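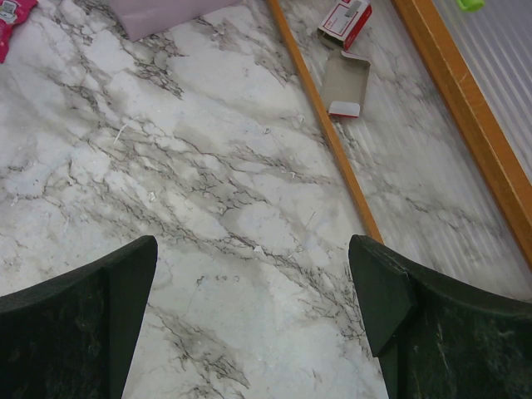 Figure 7.1. A wrist camera's view of a marble-patterned work surface, with both gripper fingers open. The small cardboard box at upper right is out of reach.

Chapter 7
Watching Robots Work

7.1 A Morning at Trudard

On August 2, 2022, the Trudard workshop opened its doors to the public, and I went along with a notebook, a visitor badge, and a cup of coffee I was asked to leave at the front desk. The invitation promised "the future of household handling." The parking lot held a sign with an arrow on it, and the arrow pointed at a hedge.

I mention the hedge because this chapter is about demonstrations, and a demonstration begins well before the machine moves. By the time the first arm was switched on, we visitors had been greeted, badged, fed a small pastry, and told twice how exciting the day would be. We were in a mood to be pleased. A person in that mood is a poor measuring instrument, and one purpose of the next thirty pages is to make you a better one.

Our guide was Nobuhle Engelbrecht, an engineer who had worked on grippers long enough to have stopped being impressed by them. She led the tour at a brisk walk and answered questions over her shoulder. When a man near the front asked whether the robot could do the dishes, she said, "Whose dishes?" He laughed. She was waiting for an answer.

It was a good question, and we will spend most of Section 7.3 on it. A robot that can lift one known plate from one known rack has done something real. A robot that can do the dishes has to cope with your dishes, including the pan you left to soak and the mug with the missing handle. The two claims sound alike when spoken from a small stage with a microphone.

7.2 What the Gripper Sees

The most useful thing at the open day was a plain monitor on a cart, off to one side, showing the feed from a camera at the robot's wrist. Most of the crowd stood in front of the arm, where the motion was. I recommend the monitor.

Look again at Figure 7.1. From across a room, a work surface looks like a simple place: a flat area with some things on it. From the wrist it is a good deal busier. The dark veins of the marble pattern branch and cross between the fingertips, and they are only printed-looking decoration to you because you have spent a lifetime ignoring countertops. A vision program has had no such training unless someone supplied it. A dark line might be a pattern, a crack, a cable, or the edge of something worth picking up. The thin white fiber lying on the surface raises the same problem on a smaller scale.

Then there is glare. The surface is slightly brighter in places, and a bright patch can wash out the very detail the program needs. Add the ribbed panel at the upper right, whose fine grooves make a pattern of their own, and you have a fair sample of what engineers call visual clutter and the rest of us call a table.

Notice, too, how much the wrist camera leaves out. The pink-red packet at the upper left is only partly in view, and so is the bit of lime green at the far corner. A camera that travels with the hand gives a close view of whatever the hand is near and a bad view of everything else. Engineers often pair it with a second, fixed camera for that reason. At Trudard the fixed camera was on a tall tripod, and visitors were asked not to lean on it. The request was made three times.

Key term: field of view. The portion of the surroundings a camera can take in from a given position. When the camera is attached to a moving wrist, the field of view changes with every motion of the arm.

Key term: workspace. The set of positions the gripper can get to. An object may be inside the field of view and still outside the workspace.

Students mix these two up every year, and so do visitors at open days. Seeing is cheap. Reaching costs motors.

7.3 Reading a Demonstration

The brochure handed out at the door said that the gripper had completed 154 picks out of 200 in testing. I heard this figure repeated all morning, always in a warm voice. Dividing, we get 77 percent. Whether that is good depends on facts the brochure did not print. Which objects were used? Who set them down, and how carefully? Did a pick count if the object was dropped a second later?

I put these questions to Engelbrecht by the coat rack. She answered every one of them, at length, and with visible relief. The objects had come from a fixed set. They were placed by hand, within a marked area. A drop within five seconds counted as a failure. None of this was secret – it had simply been left off the page to make room for a large photograph of the building.

Compare two other groups mentioned in this chapter. Lullard publishes its full trial log, failures included, and as a result has a reputation for failing. Iordache shows only finished videos, set to piano music, and has a reputation for elegance. In Section 7.5 you will work with records from both, and you may find your opinion of piano music affected.

None of this is new. The course archive holds a program from a 1963 factory open day at which, it says, "the mechanical arm will serve refreshments." A penciled note beside this line reads "towels." We return to that program in the Lidetti case study at the end of the chapter, where the arm is newer and the refreshments are soup.

Before You Read On

Find a counter or desk near you and put your eyes about a hand's length above it. Write down every mark, line, and speck you would have to ignore in order to pick up one small box. Then sit up and write down what you noticed from your usual height. Keep both lists. You will need them for the exercise on false detections in Section 7.4, and the first list will be longer than you think your housekeeping deserves.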